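Two Arms and a Dish Rack
The Estia workshop teaches household tasks to a machine, one plate at a time

Members of the Estia shared workshop have assembled a two-armed robot station on a butcher-block table, with the aim of clearing and racking ordinary dishes. The project, known to its builders as Akande, began in February under the direction of Imani Sorensen, a former machinist. Each arm is fitted with a black two-finger gripper, and its controller runs from a bench supply shared with the other members.

Plates were chosen as the first subject after a long discussion. A flat plate lying on wood offers very little edge to grasp, and the fingers must close on it without driving it across the table. Once lifted, it must be turned on edge before it can enter the rack.
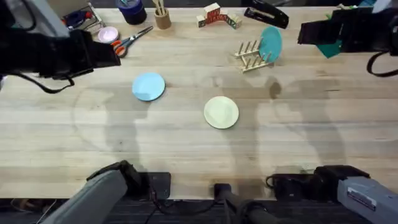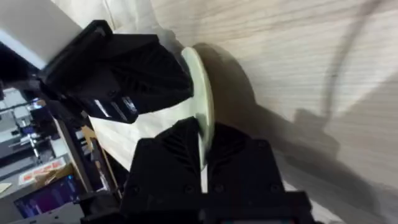

Fingers and Grip

The ribbed inner faces of the fingers received more attention than any other part. According to Ms. Sorensen, the group made 8 versions before settling on the current pattern. Smooth fingers allowed a plate to rotate under its own weight, while deeper ribs held well but left too small an area in contact with the rim.

"We spent 40 evenings on the fingers and one on the table," she said. "I would plan it the same way again."

Records and Next Steps

Harriet Nakamura keeps the project log, which now holds 1767 entries. Failed attempts are recorded in the same form as completed ones, with a note on the position of the plate and the speed of the arm. Members may consult the log at the front desk.

The group intends to move on to bowls when the arms can rack 80 plates in succession without assistance. Drawings for the fingers are available to other workshops on written request to Estia.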